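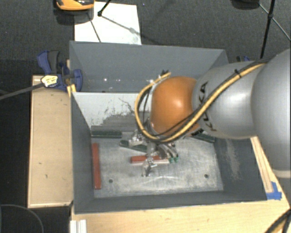

Drandoswood Inward Investment Records, README

The dataset lists job-creating investments announced by companies from outside the Drandoswood region, one row per announcement. It covers manufacturing, warehousing, business services and food processing. Each row has a sector code, and automation equipment has a code of its own (AUT), used where the announcement is mainly for kit such as the KUKA arm with the orange joint and yellow cable, and not for a new building. Sites that buy a robot as part of a larger expansion stay under their main sector.

Contents

investments.csv: the main table, 3740 rows
sectors.csv: the 40 sector codes and their names
places.csv: place names and the district each belongs to
changes.txt: corrections made after release

Columns in investments.csv

record_id: a plain number, never reused
company: name as given in the announcement
home_country: country of the parent company, not of the local branch
place: nearest town, matched to places.csv
sector: code from sectors.csv
jobs_announced: whole number, blank if not stated
jobs_confirmed: whole number, blank if no follow-up was found
value: in thousands of euros, at the rate on the day of the announcement
status: planned, open, withdrawn or unknown

Sources

Rows were taken from company notices, district planning lists and the regional business bulletin. Where two sources gave different job numbers, the lower one was kept and the other was put in the notes column. Announcements under 40 jobs are included only if a value was stated.

Known problems

Pornville was merged with the neighbouring district part way through the series. Older rows keep the old district, so totals by district do not line up across the change. Use the place column if you need a steady series.

Nazarenko appears as two companies with separate parents. They are told apart by home_country. Please do not join on company name alone.

The Flundik warehouse project was announced, withdrawn and announced again at a smaller size. It has 2 rows, and adding them together will overstate the jobs.

A blank in jobs_confirmed does not mean zero. Follow-up is patchy for business services, where offices often share an address.

Updates

New rows are added each February. Corrections go in as they are found and are noted in changes.txt with the record_id. To report an error, open an issue with the record_id and a link to the source.

Licence

Free to use and share with credit to the Drandoswood Inward Investment Records. The text of the original announcements is not included.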